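Wednesday, too early, kettle on

Quick one before work. The kitchen bench situation has got out of hand again and I promised Esther I'd write up how the breakfast corner is going, seeing as she was the one who told me to do it in the first place.

So. The idea was everything for breakfast on one black table against the wall, out of the way of the sink. Mugs, drinks, cereal, done. Stop opening every cupboard at 6am. I moved in 9 weeks ago and until last weekend the mugs were still in a box marked BATHROOM. Don't ask.

Mugs first. I own far too many and I've been brutal. Kept the charcoal one with the pale inside (my favourite, good fat handle) and the big white one, for soup and for days when a normal tea won't cut it. The rest went to the op shop, bar the one Upendo gave me, that's at work now. I do miss the hooks from the old place. Might put some up if the landlord ever writes back.

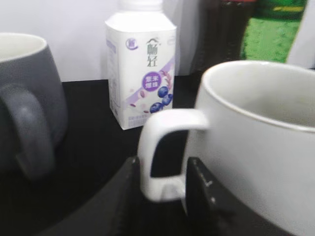 Then the drinks, which is where it all comes unstuck. I buy a yogurt drink from the Asian grocer on Menon Street, the blueberry one with the oats on the label, 畅轻, and it's meant to go straight back in the fridge. It doesn't. I pour, I wander off, I find my shoes, I come home to it still standing there. Binned one on Monday and felt terrible. New rule is the cap goes on and it goes back BEFORE I sit down. We'll see.

Tall bottles along the back, short stuff in front. Sounds obvious but I had it the other way round for days and kept knocking things with my sleeve reaching over. White wall behind shows every splash too, so a cloth lives on the end of the table now.

Still to sort — the cereal. Tubs from Tondport were $48 for the set and I can't make myself do it, so it's pegs on the bags for now. Pegs are fine. Also the toaster cord doesnt reach, so the toaster is staying over by the stove and toast is officialy not part of the breakfast corner. Esther says that defeats the purpose. Esther has a pantry.

Anyway, kettle's boiled and I've got a tram to catch. Spice drawer next, if I can get it open — something's jammed at the back, I think it's the potato masher.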